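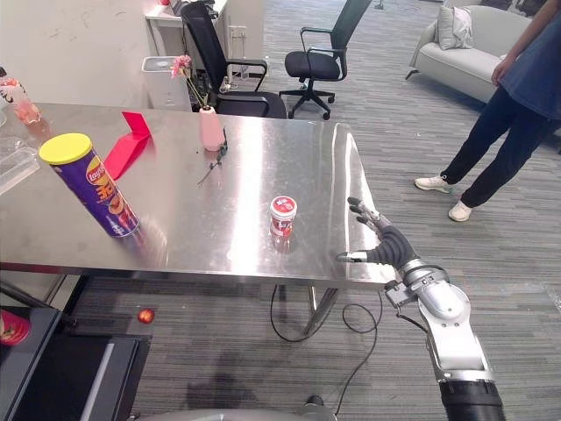

*An open robot hand beside a lidded cup on a steel table.*

**Phantom grip** is a fault in robot hands where the controller believes it's holding something and it isn't. The arm then carries on with the rest of its job, lifting and moving and politely setting down nothing at all. I've written this entry for the Trilstead handbook as I've lost more afternoons to this fault than to any other (and I'm still a bit cross about it!).

## What it looks like

The hand closes, the screen says "held", and up goes the arm. The milder sort ends with the thing left standing where it was. The nastier sort is a half grip, where a finger has caught the lid or the rim and the object comes along for part of the ride before it drops. Light things with smooth sides are the worst for it, so paper cups and crisp tubes, that kind of shopping.

## Causes

I'd split them into 2 families, although they do like to turn up together.

**Bad depth.** Polished steel is a pig for depth cameras. The table top mirrors whatever is standing on it, and the software can take the mirrored part for more of the object, so the hand aims too low or too far back. Bright highlights knock holes in the depth map as well. Red signs, flowers and shiny tubs nearby all add reflections of their own.

**Bad touch.** Most hands guess at contact from motor current. If a thumb drags along the table, or a cable pulls tight at the wrist, the current goes up and the controller reads that as a grip. On the Hudar hand we logged 127 phantom grips in October, and Dong-geon Byun went through the lot. The thumb rubbing on the steel was his main suspect, and I think he's right.

## Is it dangerous?

It can be. A hand that wrongly thinks it's loaded will move at its carrying speed and may push down to "place" the object, which is no fun if your fingers are there. Keep out of reach until the arm is parked, and have someone on the stop button. Watch your feet too, cables on carpet are easy to forget when you're staring at a cup.

## Fixes

- Lay a matt cloth on the table. Dull, cheap, and my favourite.
- Raise the grasp point so the thumb clears the surface.
- Zero the finger currents before every reach.
- Ask for 2 signs of contact before lifting, say current and finger position.
- Look again with the camera after the lift.

The Cha controller has that last check built in, but it's switched off by default. You'll find it under "verify hold".

## Name

At Drustness they call it "air lifting". I prefer ours, but you'll see both in the older fault logs, so search for each.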